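当サイトではCookieを使用しています。閲覧を続けると、Cookieの使用に同意したものとみなされます。 同意する 設定を変更

オキア(朝食用シリアル)

読了時間:5分
印刷する | メールで送る

オキア(Okia)は、食品会社プルコフ(Plukov)が製造・販売する朝食用シリアルのブランドである。全粒のオーツ麦と大麦を主原料とし、甘味を抑えたフレークとして発売された。のちに粒状のグラノーラ、携帯用のバー、温めて食べる粥タイプが加わり、現在はこれらをまとめてオキアと呼ぶ。発売当初のフレークは「オキア・プレーン」の名で区別される。

概要

プルコフはもともと製菓用の麦芽と乾燥果実を扱う卸売業者で、自社名を冠した消費者向け商品を持っていなかった。オキアは同社が小売市場に出した最初の商品にあたる。原料の麦は、製粉会社ヴィルチンスカ(Wilczyńska)から圧扁した状態で仕入れ、プルコフの工場で味付けと焼成を行う。焼成後のフレークは一晩置いて水分をそろえ、翌朝から袋詰めにかかる。

標準的な箱の内容量は400グラム、1食分の目安は30グラムとされる。プレーンの熱量は100グラムあたり386キロカロリーと箱の側面に記載されている。砂糖の代わりに大麦麦芽のシロップを使うため、色は一般的なフレークよりやや濃い。塩は焼成前の生地に加えられ、表面には振られない。

歴史

開発は、製菓用麦芽の需要が夏場に落ち込むことへの対策として始まった。余った麦芽シロップの用途としてビスケットとシリアルの二案が検討され、既存の焼成窯をそのまま使えるシリアルが選ばれた。試作品は工場併設の直売所で紙袋に入れて売られ、このときの商品名は単に「麦フレーク」であった。

オキアの名は直売所での試験販売を終えたあとに付けられた。語源について会社は説明を出しておらず、オーツ麦を指す方言に由来するという説と、商標登録が容易な短い造語を選んだという説がある。

一般の小売店への出荷は9月に始まった。当初の箱は白地に緑の文字だけの簡素なもので、商品の写真は使われていなかった。競合するテルビー(Terby)が体重管理を前面に出した広告を展開すると、プルコフも箱の裏面に二週間分の献立表を載せて対抗した。この献立表は夕食をオキアに置き換える内容を含んでいたが、栄養の偏りを指摘する声があり、次の改版で朝食のみの提案に改められた。現行の箱に献立表はない。 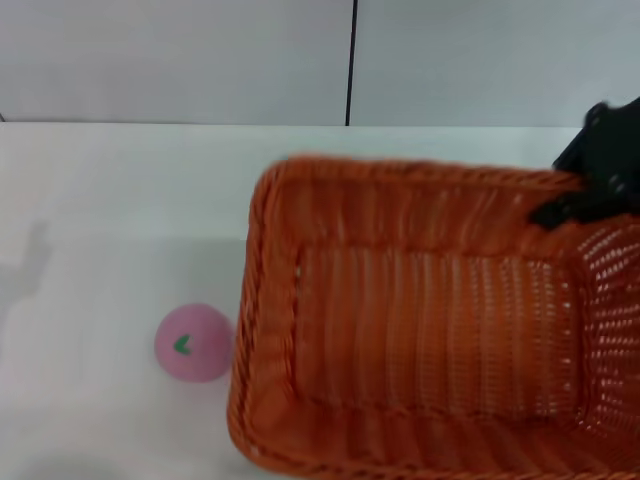
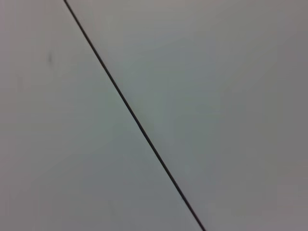
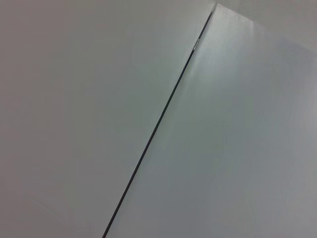 1枚目は橙色の編みかごと桃色の小さなボール。2枚目と3枚目は灰色の面を斜めに走る細く暗い線。

製品

プレーン
発売時から続くフレーク。配合は一度だけ変更され、大麦の比率が引き上げられた。変更後は牛乳に浸しても形が崩れにくくなった一方、旧来の軽い食感を好む購入者からは不評もあった。

グラノーラ
オーツ麦をひまわり油と麦芽シロップで固めて焼いたもの。干しりんご入りと、くるみ入りの二種がある。くるみ入りは原料価格の上昇により一時販売が止まり、その後、内容量を変えずに再開された。

バー
グラノーラを棒状に成形した商品。1本は30グラムで、フレークの1食分と同じ重さに合わせてある。運動施設の売店や駅の自動販売機に置かれることが多く、箱入りの商品とは販路が異なる。

粥
細かく挽いたオーツ麦に粉乳を加えたもので、熱湯を注いで食べる。500グラム入りの袋で売られ、個包装はない。寒い時期の売上が大きく、夏季は店頭から下げる小売店もある。

かつてはココア味のフレークも存在したが、麦芽の風味と合わないという評価が多く、短期間で姿を消した。

販売と宣伝

宣伝は長く店頭での試食が中心であった。プルコフは大手の広告枠を買わず、食料品店の入口付近に小さな台を出し、ヨーグルトをかけたプレーンを配る方法をとった。体重管理を目的とする消費者にはテルビーが強く、オキアは家族向けの朝食として位置づけられていたが、バーの発売以降は両者の購買層が重なるようになった。

体操教室の運営会社と組み、箱に一回分の無料受講券を付けた時期もある。受講券の利用は都市部に偏り、教室のない地域の小売店から通常の箱を求める要望が出たため、二種類の箱が並行して流通した。流通在庫の管理が煩雑になり、この企画は更新されずに終わった。

表示をめぐる問題

プレーンの箱には一時「砂糖不使用」の文言が大きく印刷されていた。砂糖そのものは加えていないものの、麦芽シロップに糖類が含まれるため、消費者団体から誤解を招くとの申し入れがあった。プルコフは文言を「砂糖の代わりに麦芽シロップを使用」に変更し、栄養成分表に糖類の欄を独立させた。旧表示の箱の回収は行われず、在庫がなくなるまで販売された。

これとは別に、粥タイプの袋に乳成分の表示が小さいという指摘もあり、アレルギー表示は袋の表側に移されている。

評価

業界誌の食べ比べでは、プレーンは香ばしさと原料の単純さが評価される一方、そのままでは味が淡いとされることが多い。グラノーラは甘さが控えめな点で好意的に扱われ、バーについては固さが欠点に挙げられている。製菓の分野では砕いたプレーンをタルトの底生地に使う例があり、プルコフも業務用の大袋を卸している。

関連項目

朝食用シリアル
オーツ麦
麦芽
グラノーラ
テルビー

印刷する | メールで送る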